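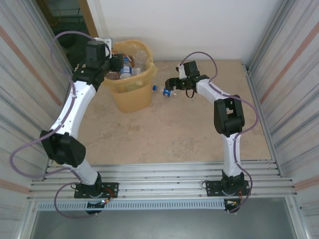
Rawan Boutros wanted to know whether it could do bathrooms. Her voice came through the speakerphone with a dishwasher running behind it, and she said she had read the whole brochure twice and found a great deal about the future and not a word about bathrooms.

"It's on the road map," said Leilani.

A road map, Rawan said, was what people gave you when they didn't have a car.

Leilani Alcantara wrote that down, because she was supposed to write down everything customers said, and then crossed it out, because her manager read the sheets. She had worked at Cikon for 4 months. Her title was Household Readiness Lead. The job was to call the people on the waiting list and keep them waiting.

"What does it do now?" said Rawan. "Today. If you put it in my house this afternoon."

Leilani looked through the glass. Today, as on every day since she had started, the arms were doing bottles. Two white arms, a yellow basket, small plastic bottles with blue caps. The bottles went in the basket. In the business plan this was called Phase One, Tidying.

"It picks things up," she said.

"What things?"

"Bottles."

"And puts them where?"

"In the trash."

There was a pause while the dishwasher changed its mind about something.

"I have two sons," said Rawan. "If it can do that without being asked, it's already ahead."

She stayed on the list. Leilani put a check next to her name and felt she had gotten away with something.

The office was on the second floor of what had been the Karaki carpet warehouse in Waltside, and it still smelled of carpet when it rained. The engineers sat at one end and the people who talked to the public sat at the other, with the arms between them. The engineers called them Left and Right. The brochure called them Castley, both together, as if they were a butler. Leilani had been told to say Castley on the phone. "Castley loves a clean home," she was meant to say, and she had said it one time, to a retired judge, and there had been such a silence on the line that she had not tried it since.

At noon she took her sandwich down to the engineers' end, where the light was better. Dov was there with his feet on a box, watching the arms and eating dry cereal out of a mug.

"Somebody asked about bathrooms," she said.

"Tell them no."

"I said it was on the road map."

"Is there a road map?"

"I thought you had it."

He ate some cereal. On the table behind the glass a bottle was lying on its side, and Right was thinking about it. Leilani knew it wasn't thinking. She had sat through the training. But it came down over the bottle, and stopped, and moved over the width of a finger, and stopped again, exactly like her father in front of an open refrigerator, and she did not have another word for that.

"Why is it hard?" she said. "It's a bottle."

"It's hard because it's on its side."

"They're always on their side. It's trash."

"Standing up, we're pretty good," said Dov. "If people could stand their trash up for us, I'd ship tomorrow."

Right closed on the bottle, lifted it, swung it over to the basket and let go. The bottle hit the rim, considered both options, and fell on the table. Left, which had been holding itself next to the basket all this time like an usher, did nothing.

"Couldn't Left get it?"

"Left did the last one."

"They take turns?"

"It's a whole thing," said Dov. He got up, opened the side panel, reached in, stood the bottle up where the arm could find it, and sat back down. Then he made a mark on a clipboard.

"What was that mark?"

"Assisted success."

She went back to her desk and called 3 more people. A man wanted to know whether it folded fitted sheets, and she told him the truth, that no one folded fitted sheets, and he seemed relieved. A woman wanted one for her mother and then, as the call went on, wanted one in place of her mother. The third was a dentist who asked what it cost.

"The deposit is 200 dollars," Leilani said.

"And the rest?"

"That's on the road map too."

Late in the day the chief executive came through with some visitors. He was a tall man who walked as though there were a camera going along beside him, and he stopped the group at the glass and told them that the average family had better things to do than pick up. The visitors nodded. One of them asked how many bottles the system had put away so far. The chief executive looked at Dov, and Dov looked at the clipboard.

"1650," he said.

The visitors made a pleased sound. Leilani, who emptied the basket, tried to remember when she had last bought anything in a bottle. It was the same few bottles. Each night she took them out and set them back on the table, and in the morning the arms cleaned up after her. She had not seen it laid out this way before. There was a household in Waltside where the chores were done by machine, and she was the one who made the mess.

When the visitors had gone to look at the parking lot, which was going to be the factory, she called Rawan Boutros back. It was against procedure. You were not to contact a household twice in one day.

"I checked on the bathrooms," she said. "It can't do them. I don't think it will for a long time. If you drop a bottle on the table, it will probably pick it up, and it helps if the bottle is standing."

Rawan said she could have told her that from the brochure. She said she hadn't figured on it working. She had put her name down in the spring, on a night when she had cleaned the same kitchen twice, and it had been nice since then to be on a list for something.

"Do you want me to take you off?"

"Are you crazy?" said Rawan. "How far up am I?"

Leilani looked. She was fourth.

"Very near the top," she said, in her work voice, and Rawan said well then, and somewhere behind her a boy shouted to ask where the clean forks were, and she went to show him.

Dov had left by then. The arms were still on. Leilani opened the side panel, took the bottles out of the basket, and set them on the table, standing. She looked at them for a while. Then she tipped one over and went to find her coat.

Posted 15 Sep 2019 by the author of "Fitted Sheets and Other Stories"

Contact | Copyright 2019, all rights reserved | Back to top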